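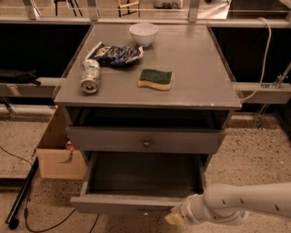

2. Drawer manipulation: progress since the last report

Work at the Nestulcombe site has concentrated on the drawer task of the Jasov work package. The policy is given a short written instruction and must act on the correct drawer of a two-drawer cabinet while leaving the objects on top alone. Training used 1011 demonstrations. Of these, 999 passed the automatic checks on joint limits and time stamps and were kept. The remainder were dropped without repair.

The main change is in how the approach to the front panel is learned. The earlier policy predicted arm positions in the base frame and was sensitive to small shifts of the cabinet. The current version predicts them relative to an estimated drawer plane, which is refreshed at every control step. The estimate is least reliable when the lower drawer is far out, as its front panel then sits low in the head view and the gripper can cover the knob.

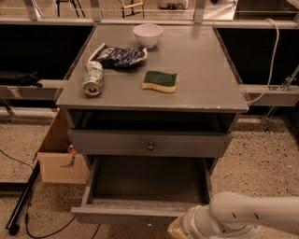

Figure 2. Lower drawer open, upper drawer closed, with the gripper near the front panel.

Evaluation is in progress. Spyros Sotiropoulos has completed 38 runs on the lower drawer and is labelling them by failure type. Success rates will be given once the upper drawer has been tested under the same settings, so that both can be read from one table.

Two items remain open. The Waaka controller still drops commands when logging is set to full rate, and runs are being logged at half rate until this is fixed. The Stundwood cabinet, needed for the transfer test, is due in December. No change to the budget is requested.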